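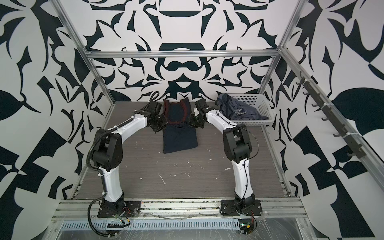 7 April 2026
Textile bench, Arkurstead

Colorfastness and shrinkage, navy knits with contrast rib trim. Continues the December pages.

Question carried over: does the red in the trim bleed into the body fabric under home laundering, and if so, is it the dye or the rinse at the mill. Urum says dye. Grovo, who supply the rib, say rinse. Neither has sent a wash report.

Materials. Body fabric is a cotton single jersey, piece dyed navy. Rib is cotton with a little elastane, dyed separately. Three lots: Urum old stock, Urum new stock, and a set cut from Tang fabric with the same Grovo rib sewn on. All swatches conditioned overnight in the cabinet before marking. Benchmarks drawn with the template and the fabric pen, lengthwise and across. The pen is running out. Order more of the same type; the gel one spreads on jersey and the mark is too wide to read against.

Wash. Warm cycle, standard powder without brightener, cotton ballast to make up the load. Line dried for one half of each lot, tumble dried for the other. Multifiber strip stapled to the face of each swatch, rib side down. I put one strip on backward in the Tang set and restarted that swatch from dry.

Staining on the multifiber strip, read in the light box against the gray scale:

Urum old: slight on cotton, none visible on polyester or wool.
Urum new: clear pink on cotton and nylon, trace on acetate.
Tang: slight on cotton, trace on nylon.

Same rib on all three, so if the rib dye were the whole story the strips should agree more closely than they do. The new Urum lot arrived already sewn and the rib in it may be from a different Grovo dye batch. The carton label gives the order quantity (2,000) and no batch code. Asked for the code. Until it comes the comparison between lots is weak and I would not send it outside.

Crocking. Dry rub fine on everything. Wet rub on the navy is poor for both Urum lots, blue on the white cloth after the first few strokes. Did not expect that from the old stock. Repeated with fresh cloth, same result. Check whether the cloths were wetted to the right pickup; the scale was drifting and I re-zeroed it between sets.

Shrinkage. Lengthwise is worse than across in every lot, as usual for jersey. Tumble dried Urum new is over our limit lengthwise. Line dried is inside it. The rib shrinks less than the body, and the neckline on the tumble dried pieces waves slightly when laid flat. Steaming flattens it until the next wash.

Machine notes. Drum 3 leaves more water in the load than the others after spin. Kept it out of the shrinkage set and used it for ballast only. The rinse water temperature probe reads high against the glass thermometer at 18 °C. Tagged for calibration.

To do:
Rerun Urum new with a second rinse, strips on both faces.
Wash loose rib from Grovo by itself with white jersey, no navy in the load.
Abrasion on Tang body fabric, first inspection at 1,000 rubs.
Copy the gray scale readings into the shared sheet. The December readings are still only on paper, in the back of the green binder.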